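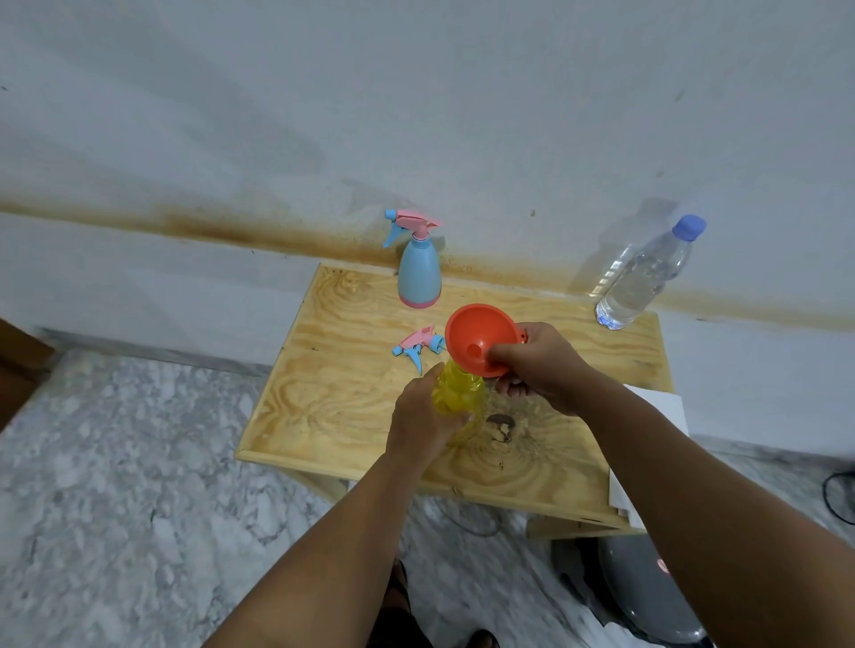 Clilulow, the household refill cooperative based in the Farkwood district, will move its spray bottle refilling from a shared bulk tank to individual filling by hand at the start of April. The change covers all trigger-spray products sold through the Farkwood shop and the smaller Stirby counter, and applies to bottles brought in by customers as well as those the cooperative sells.

Under the old arrangement, customers placed an open bottle under a tap and filled it themselves. Under the new one, a staff member removes the trigger head, seats a funnel in the neck and pours a measured amount of concentrate and water. The sprayer is then refitted and the bottle is labeled with the product name, the dilution and the month of filling.

Pramila Sengar, who manages the Farkwood shop, said the tap had two faults that could not be fixed at reasonable cost. It dripped after closing, and its flow was too fast for narrow-necked bottles. "A wide-mouth jar takes it without trouble," Sengar said. "A half-liter sprayer foams up and overflows before you have your hand back on the valve. We were losing product on the floor and mopping it up several times a day."

Records kept at the counter over the winter put the loss at about 4 percent of the volume dispensed. The figure includes spills, overfills and bottles that had to be emptied and filled again after the wrong tap was used.

The procedure was written by Érica Brandão, a former laboratory technician who now trains counter staff at both locations. It runs to a single page. Water goes in first, to limit foaming, followed by the concentrate. The bottle is filled to the shoulder and no higher, so that the dip tube does not push liquid out of the neck when the head goes back on. The bottle is held by the body during pouring, and the funnel is held by its handle, slightly clear of the rim, so that air can escape as the liquid goes in.

The last point drew the most questions during training, Brandão said. A funnel pressed tight against a narrow neck forms a seal. Air trapped in the bottle then has to come back up through the spout, and the liquid stops, backs up and releases in bursts. Lifting the funnel a few millimeters lets the air out around the sides. "People think the funnel is too small or the liquid is too thick," she said. "Usually it is sitting too tight. Raise it a little and the flow evens out."

Each product group will have its own funnel. Funnels used for acidic descalers will not be used for general cleaners, and neither will be used for anything containing bleach. Clilulow does not sell bleach products and will not refill bottles that have held them, whether or not they have been rinsed. Staff have been told to turn away any bottle without a readable label unless the customer can say what was in it last.

Trigger heads are handled separately. Once removed, a head is laid on the table next to its own bottle and stays there until the bottle is full. Heads from different makers often look alike but differ in thread and in tube length, and a tube that is too long will bend against the base and draw poorly. A head that leaks at the collar is checked for a missing washer before it is replaced. Spare washers will be kept at both counters and fitted at no charge.

Before a bottle is returned, the trigger is pumped into a sink until the spray is even. Most heads need several strokes to prime. If a head does not prime, the staff member flushes it with warm water, which clears dried residue from the nozzle in most cases. Heads that still fail are set aside and a replacement is offered at cost.

The cooperative expects the work to take longer than the tap did. In a trial held at Stirby, 300 bottles were filled by hand, with an average handling time of just under two minutes each. Customers who do not want to wait can leave bottles at the counter before 4 p.m. and pick them up when the shop opens the next morning. The Stirby counter has room to hold 16 bottles overnight and will stop accepting drop-offs once that number is reached.

Prices are unchanged for general cleaner, glass cleaner and descaler. The minimum fill has been lowered, and customers may now buy a half bottle, an option the tap did not allow because it charged by a fixed portion. Water used for dilution is filtered on site. Customers with hard water at home had asked for this, Sengar said, after finding a white film on glass when they mixed the concentrate themselves.

Work surfaces at the filling stations will be plain wood tables. A proposal to fit steel tops was put off until the autumn on grounds of cost. In the meantime, tables are to be wiped after each product change and any spilled concentrate taken up with a dry cloth first - adding water to it spreads the surfactant and leaves the surface slippery. Paper labels are kept to one side, away from the pouring area.

The concentrate will continue to come from Bălan, which has supplied the cooperative since it opened. Deliveries will switch from drums to smaller containers that one person can lift and pour from. Empty containers go back with the next delivery.

The bulk tank at Farkwood will be drained and taken out before the changeover, and trigger-spray refills will be suspended there for that day. Laundry liquid and dish soap are dispensed from a separate line and are not affected. Stirby will keep its normal hours.

A 30-minute session on filling and maintaining spray bottles at home will be offered at the Farkwood shop later in the month. Brandão will lead it. Places are free for members, and those attending should bring one empty, rinsed bottle with its trigger head attached. Names can be left at either counter.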